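Good Practice for Small-Parts Handling with a Parallel Gripper: Rules for a Shared Teaching Cell
Project report, Clomden Automation Laboratory. Submitted by Chelsea Mapplebeck. Supervisor: Wilma Lambrechts. 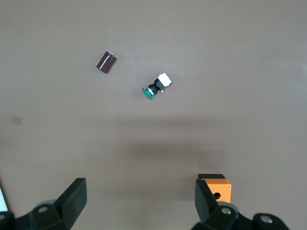
Figure 1. Capacitor and push-button switch on the work surface, seen from the wrist camera with the gripper fingers open.

1. Purpose

The laboratory's robot cell is used by several student groups in turn. Until April each group followed its own habits for setting out parts, setting finger force and recording faults. The present project was asked to draw up one written set of rules for the handling of small electrical components, and to test whether students new to the cell could follow it without help.

2. Scope

The rules cover loose parts presented on a flat surface and picked by a two-finger gripper. They do not cover fed parts, live circuits or work carried out with the guard open. The general safety rules of the laboratory remain in force and take precedence wherever the two differ.

3. Rules adopted

3.1 Charged parts. Electrolytic capacitors shall be discharged and checked with a meter before they enter the cell. The check is entered in the log by the person who made it.

3.2 Spacing. Parts shall be set down with bare surface between them, wide enough for an open finger to pass. In Figure 1 the capacitor and the switch lie apart on bare surface, well forward of the fingers.

3.3 Grip point. A capacitor is held by its sleeve and never by its leads. A push-button switch is held by the body behind the cap. Gripping across the contact block is not permitted, as the terminals may be bent.

3.4 Speed. Arm speed is limited to 50 mm per second during the final approach. Outside the approach the limit set by the laboratory applies.

3.5 Surface. Tape and position marks left by an earlier group shall be removed or entered in the log before a new run begins.

3.6 Stopping. Any member of the group may stop the cell. The person who stops it is not required to give a reason until the arm is at rest.

4. Trial

The draft was tried by 2 groups, working with parts from the Jarico and Mendonça teaching kits. A total of 900 picks was logged. Most faults recorded fell under rule 3.3, and the wording was changed after the first week to name the grip point for each type of part. Rule 3.5 was often missed at the change of groups, and a line for it has been added to the handover sheet.

5. Points outstanding

The log sheet does not yet allow for parts that are dropped and picked again. The Usach workshop has asked for a shorter version of the rules to be fixed to the guard door. Both matters are to be taken up by the next project group, together with a review of the speed limit for heavier parts.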